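Tower Teardown, Shao Building: Pictures and Notes

Posted by Lingyun Jia in Gallery, Hardware
3 pictures

The Shao building is getting rid of its old desktop towers. There are 149 of them, most from the second-floor offices and the two computer rooms, and they came down to the bench room in May. Each one gets opened, the drives come out, the memory comes out, and then the case goes to one of two stacks: rebuild or scrap. This page covers the inside of the machines and what we do with each part. The inventory sheets are on the Rillach page and I won't repeat them here.

If you only want to know whether your old office machine is in the pile, ask Hongjun Bai, who has the tag list.

Opening the case

All of these towers open from one side. The machine goes down on its side with the front bezel toward you, the latch gets pulled, and the panel lifts off. Some of the panels are stiff. Push down on the middle of the panel while you pull the latch and it usually lets go. Please don't pry at the edge with a screwdriver, we have a few bent panels already and a bent panel won't seat again on a rebuild.

Power cord off first, then hold the power button in for a few seconds. Monitors, keyboards and mice were collected separately and went to Buvar with the desk lamps.

Once the panel is off, the layout is the same from one machine to the next, give or take a card. Power supply, drive bay, expansion slots, processor, memory. After the first dozen you stop having to look for things.

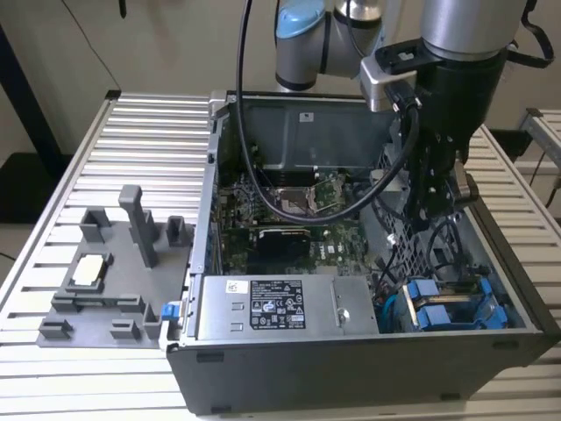 Dust is the next job. The machines from the computer rooms were fairly clean. The office ones sat on carpet for years and some of them had a gray felt across the whole front intake. We take the worst off with a soft brush and leave the rest for the air line in the loading area. Do not use the air line in the bench room. Fengying Zou had to wipe down every shelf after the last time, and the label printer has not been right since.

Check for anything that doesn't belong in the case while you are in there. So far we have found paper clips, one key with no tag on it, a folded parking permit and a lot of loose screws. The key is in the dish by the door if it's yours.

Write the machine's tag number on the white tape and put the tape inside the case, on bare metal. Tape on the outside comes off in the stacks.

The drives

Drives are the main reason we are opening every machine instead of sending them out whole. Nothing leaves the building with a drive in it, including the machines that are marked dead. A dead power supply says nothing about what is on the disk.

Most of the towers have one hard drive, and most of those are 500 GB. A few from the drafting office have two. There are also a handful of machines where somebody put in a second drive years ago and held it down with whatever was available, including in one case a strip of double-sided tape. Those take longer.

The usual order is data cable, power cable, then the carrier. The data connector has a small metal clip on some cables and none on others. If it has a clip, press it. If it does not move after that, look again before pulling harder, since the plastic around the contacts snaps easily and then the drive can't be read on the wiping station.

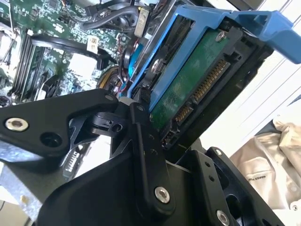

Blue plastic is the thing to look for in these cases. The maker put it on nearly every piece that is meant to come off without tools, and it saves a lot of searching. The drive caddy is blue, with a bright handle at one end, and the 3.5-inch drive sits in it with the green circuit board side showing. The two connectors are along the edge of the drive, the long power one with the gold pins and the shorter one for data. Look too for the silver pin poking through a slot in the side of the caddy. Pins like that are what hold the drive, and there are no screws to undo. Flex the plastic outward a little and the drive comes free of them.

Flex it a little, I said. The older caddies are brittle and we have cracked several. A cracked caddy still counts as a caddy for scrap but not for rebuild, so put it in the separate tray. Shiyu Mao is trying to get enough good ones together for all the rebuild machines and she would like to stop finding broken ones mixed in.

Drives go label up in the foam trays, one layer only. Write the tag number on the drive as well as on the sheet. The wiping station runs overnight and is usually finished by 8 a.m., so full trays should be on the cart before you leave. Drives that fail the wipe are punched. The punch is in the locked cabinet and Hongjun has the key to that.

Cables

We are keeping the data cables. I know there are already a lot of them. The straight ones go in one bin and the ones with an angled end go in the other, and the very short ones can be thrown in with scrap copper. Power cables that come off the power supply as part of a harness stay on the supply.

Don't cut cable ties with the big cutters. There is a small pair of flush cutters on a string at each end of the bench. Someone nicked a fan wire last week with the big ones and the machine had to move from rebuild to scrap over a part that costs next to nothing.

Memory

Memory is quick. Open the clips at the ends of the slot and the module lifts out. Sort by size, with the 4 GB modules in the tall box and everything else in the flat one. Hold them by the edges. Put them in the pink bags, not the clear ones, which are ordinary sandwich bags and were bought for the screws.

Every rebuild machine gets two 4 GB modules if we have them. At the moment we do.

Processors

Leave the heat sink alone unless the machine is already marked for scrap. On the scrap machines, back the heat sink screws off a bit at a time, going corner to corner. The old paste can be hard as cement. Twist gently before you lift.

With the processor out, leave the socket alone. The contacts inside are very fine and cannot be straightened with anything we own. Yuzhen Zhong tried with a needle and a magnifier and spent most of an afternoon on it. If you have one of the black plastic socket covers, put it on. If you don't, set the board where nothing will be dropped on it.

Processors go in the clamshell trays with the corner mark facing the same way for each one. Clean off the paste first with the wipes from the blue tub.

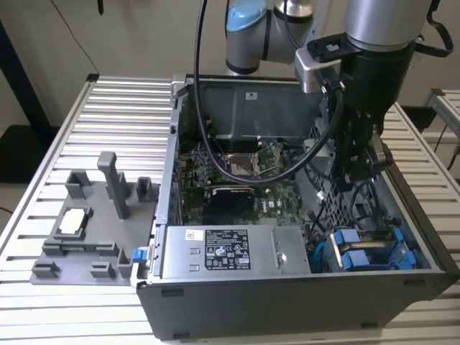 Cards and power supplies

Graphics cards came in two kinds, the low office ones and the bigger ones from drafting. The bigger ones have a separate power plug on some models. All of them have a catch at the end of the slot that has to be released before the card will come up, and on a crowded board the catch is hard to reach. A wooden stir stick works well. There is a cup of them next to the kettle, please take from that cup and not from Fengying's.

Test cards before bagging if you have time. If you have no time, put a yellow dot on the bag and somebody will get to it.

Power supplies stay in the rebuild cases. From the scrap cases they come out and are stacked on the pallet, never opened. There is a charge held in them for some time after they are unplugged and we have no reason to be inside one. The pallet goes to Zurnov when it is full. They take the bare steel too.

Screws

Screws have turned into their own project. The coarse ones are for the case and the supply, the fine ones are mostly for optical drives. We have something over 2,000 in the jars and I would guess there are as many again on the floor. If you are not sure which kind you are holding, try it in the sample block on the wall. If it fits neither hole it goes in the mixed jar.

Rebuild machines

A rebuild gets a cleaned case, a wiped drive in a good caddy, two memory modules, the original processor and supply, and a new coin battery. The battery gets changed on every one, even if the clock is still right. Then it is started up and left on for an hour with the panel off, and again for an hour with the panel on. Fan noise gets written down as none, some or bad. Anything marked bad gets a fan from the spares drawer.

Finished machines are on the shelves along the back wall with a green tag on the handle side. They have no operating system yet. Hongjun is doing those in one batch and has asked people not to borrow any in the meantime, including for five minutes.

Still to do

The machines from the basement have not been opened. Some were stored under a pipe, so check for rust before plugging anything in.
Foam trays are low. More are on order.
We need a second brush.
The tag list has one number on it twice. If you come across a second machine with the same tag as one already on the sheet, leave it closed and tell me.

Filed under: Desktops, Drives, Shao building, Reuse
Previous gallery: Clearing the second-floor computer room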